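Utensil holder and chopsticks, kitchen bench notes
24 Jan 2021
Skustia workshop notebook, entered by Maeng

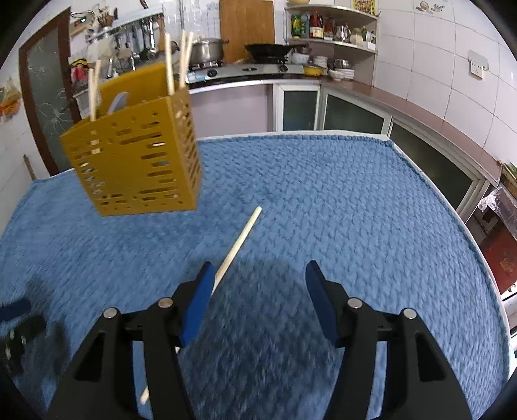
Continuing with the storage question from the last page. The kitchen side has been using the perforated plastic type of holder for chopsticks and small utensils, and I want the drainage and the stability written down before we order more for Grikska.

Drainage first. A holder with holes in the walls gives up water faster than a solid cup, but most of what is left after washing collects at the base, where the sticks stand on end. Test: poured 500 ml through the holder over the sink, let it stand, then tipped it onto a dry cloth. Small damp patch, one corner only. Repeated with the chopsticks in place. Larger patch, same corner. The base probably sits slightly out of level. Did not check with a straightedge.

Stability. Loaded with chopsticks alone the holder is top heavy, and on a soft surface it leans. A blanket over the table is kind to crockery and bad for anything tall with a narrow foot. On bare tile the same load stood without trouble. Any sorting done on the table should be done with the holder lying on its side, or moved to the counter first.

Chopsticks. Plain wood, no finish that I could feel on the ones I handled. Procedure for sorting:

Empty the holder completely. Do not sort from the top.
Roll each stick on a flat hard surface. A warped one wobbles and is set aside.
Check the tips for splitting and dark spots.
Pair by length, then by thickness.
Return to the holder tips up, thick ends down.

The rolling check does not work on quilted fabric. The texture catches the stick and a straight one behaves like a bent one. Lost some time on that before moving to the cutting board.

Tips up is the house habit and I have left it alone. Mimitz stores theirs tips down, which keeps hands off the eating end but puts the tips in whatever water is at the bottom. With the corner draining as it does, I would stay with tips up.

Mixed loads: a spatula or spoon in with the chopsticks pushes them all to one side and the holder tips that way. A second holder for handled utensils would fix it. Requested 2, one for here and one for Grikska. Inside depth should be 175 mm or less, otherwise the short sticks drop too far in to pick out singly.

Shelf over the counter: condiment bottles stay where they are. I considered moving the holder up there, but a draining holder above jars is a poor arrangement, and the reach is awkward with a pot on the stove. Counter beside the bowls is better, with a folded cloth under it.

Open items — level of the base, drying time overnight with the window shut, whether the split sticks can be sanded or should go out. Cloth to be changed daily until the drying time is known.

Skustia workshop notes | Contact: workshop desk | © 2021 Skustia | Back to top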